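关于我们

Jullside 从事家庭衣物整理与收纳服务，业务范围包括衣物分类、折叠、换季封存和床品养护。公司由 Shahab Bahrami 创办，最初只承接换季衣柜整理，后来陆续增加了搬家打包、儿童衣物分龄归档和床垫面层清洁三项业务。目前有整理师与后勤人员共 145 名，分属 8 个区域小组，每组设组长一名，负责排班、验收和耗材登记。

业务范围

一、日常整理。以卧室为单位，处理床面、椅背、衣柜内外的散放衣物。单次服务按件数计费，不按时长计费。

二、换季封存。过季衣物经检查、除尘、折叠后装入封存箱，箱外贴清单，一式两份，一份交客户，一份由公司存档。

三、搬家打包。按房间编号装箱，到新址后按原编号复位。床品单独装袋，不与外衣混装。

四、床垫面层养护。对绗缝面层做吸尘、局部去渍和通风处理，不拆卸床垫本体，不处理弹簧及填充层的问题。

作业方法

公司内部使用的折叠规程称为 Skutance 规程，现行版本为第三版。规程将衣物分为上装、下装、针织、外套和小件五类，每类规定折叠后的宽度、厚度上限和叠放顺序。针织类一律平叠，不上衣架；带印花的上装，印花面朝内折，避免叠放时互相摩擦。连帽上装先将帽子向后背方向放平，再折两袖，最后自下摆向上对折两次。薄料小件采用三折后立放，抽屉深度不足时改为平放。

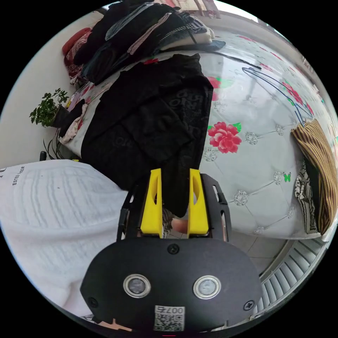
床面作业是规程中篇幅较长的一章。多数客户家中没有足够大的桌面，床是实际可用的操作面，整理师进门后先确认床面能否承重、是否清洁，再划分待处理区和完成区。完成区通常设在床头一端，深色、灰色、浅粉色衣物和条纹针织可以同叠，但单叠高度不得超过枕头高度，否则取放时容易倾倒。黑色大件在白底花卉绗缝面层上展开时，须先检查衣物表面和面层表面，深色绒屑落在浅色面料上用粘尘滚筒清除，不用湿布擦拭。床面上的数据线、充电线应移至床头柜，卷好后用布带固定，不得压在衣物下面。浅色上衣与深色衣物分开堆放，新购深色衣物在首次洗涤前不与浅色衣物接触。

折叠动作要求先定边后压平。一手固定肩线或下摆，另一手沿衣长方向抚平，从中线向两侧推出空气。不得抖甩衣物，不得用膝盖或前臂压衣。下摆卷边的，先展平再折；有松脱线头的，剪至两毫米，不得拉扯。发现破损、缺扣、污渍，应在清单备注栏写明位置，由客户决定修补、清洗或保留原状。整理师无权代客户丢弃任何衣物，包括单只袜子。

材料与设备

封存箱由 Priltia 系列供货，硬质箱体，侧面开透明标签窗，标准箱容纳折叠上装或同等体积衣物，超宽外套使用加长箱。每箱配防潮片两片，装箱日更换，存放期间不开箱补放。粘尘滚筒、量尺和分隔板由公司统一配发，整理师不得使用客户家中的清洁剂。仓储点现有箱位 2275 个，按区域小组编号排列，出入库均需扫码和组长签字。

培训与考核

新入职整理师在 Jalali 培训室完成岗前课程。培训室按普通卧室布置，设床、衣柜、五斗柜和晾衣架各一组，床垫备有平面和绗缝两种，用于练习在不同表面上的铺展和定边。课程后段为实操，每名学员须独立完成 350 件衣物的分类与折叠，由两名组长分别抽检。抽检项目包括折宽偏差、边线平直度、叠放稳定性和清单填写。任一项不合格，重做该类衣物，不重做全部。在岗人员每年四月复训，内容以规程修订部分为主。

服务流程

客户提交房间照片和大致件数后，由区域小组在两个工作日内给出报价。上门当日先由组长与客户共同确认不处理的物品，贴蓝色标签，此后整理师不再移动。作业结束后按清单逐叠核对，客户签字即为验收。验收后七日内对折叠或摆放方式有异议的，可安排一次免费调整。每周五不安排上门服务，用于盘点耗材和清洗工具。

预约、报价及封存箱取回申请，请通过本站“联系方式”页面提交，并注明所在区域和房间数量。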